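3/11/24 — Sokik board, second bring-up

Continued with the Sokik server board, revision B. The first power-on yesterday stopped at memory training, so I began from the same point. Teodor Bielecka reseated the processor and cleaned the socket contacts with air. I measured the standby rails before pressing anything, all of them inside the limits of the Jernik datasheet.

With one DIMM in slot A0 the board trains and goes to the boot loader. With two DIMMs on the same channel it fails in 10 of 20 attempts. The log always gives code 359, which in our firmware means read timing margin too small.

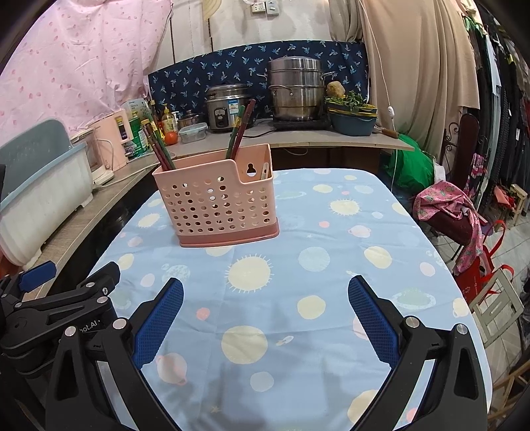
Memory, continued

Xuelian Hou proposed to lower the clock one step. After this change there were 20 good starts without an error, but it is only a workaround and I do not want it in the release. She suspects the trace length on channel A, the layout file shows a longer detour near the voltage regulator than on revision A. Nuria will compare both layouts.

Firmware

Build 1422 is on the board now. Please do not flash the older one, it has the wrong fan table and the fans stay at minimum speed. The management controller answers on the network, but the sensor names are still from the Trình board — cosmetic, to be corrected later.

Open points

Ask Toàn Tôn for the second riser card.
Repeat the two-DIMM test with modules from another supplier.
Revision C order must go out before May.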